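Pongsiri Adds Mixed-Bin Intake for Household Items and Toys at Wostunham

WOSTUNHAM, June. Pongsiri, which receives and sorts used household goods for resale, has opened a mixed-bin intake line at its Wostunham building. The line takes small household items and toys that arrive together in one container. Until now, donors and clearance firms had to separate these goods before drop-off, and unsorted loads were turned away.

Mixed loads are received in gray rectangular bins with sloping walls. The format was chosen because items settle toward the floor of the bin and can be reached from above. Each bin is assigned a load number at the door, and the number stays with the contents through sorting, checking, cleaning and pricing. Bins are returned to the intake door once emptied and are kept in service until the walls crack. Worn paint is not a cause for withdrawal.

The building has capacity for 265 bins. At full operation the line is rated for 2,000 items per shift. Items longer than the bin floor, glassware, and anything containing liquid remain outside the program and should be brought to the side counter.

Sorting takes place in two passes. The first separates toys from kitchen, bathroom and desk items. The second divides toys into 3 grades: complete, incomplete but usable, and material recovery. Soft toys go directly to laundering and are graded after drying. Battery-operated toys are opened and the compartment checked for corrosion before a grade is entered.

"Most of the delay in the old process was at the door," said Kittipong Khamphan. "A box of kitchen utensils with four toys in the bottom would wait for a second delivery slot. That load now goes straight in."

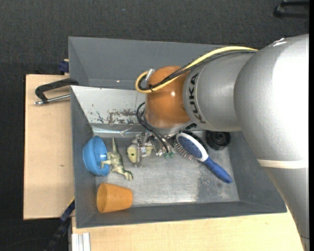
Fongchan Chuensuk said the grading rules would matter more to donors than the bins, and asked that the list of refused items be posted at the intake door as well as online. Pongsiri has agreed to do so. The posted list will carry the same item codes as the load sheet.

Graded stock is released to two outlets, Flirkport and Andine. Flirkport receives complete toys and all kitchen items. Andine receives incomplete sets, which are sold by weight, along with desk and bathroom items. Material recovery loads are held in the building until a full pallet is available.

Intake hours are 7 a.m. to 2 p.m. Load sheets are available at the door and must be filled out before a bin is assigned.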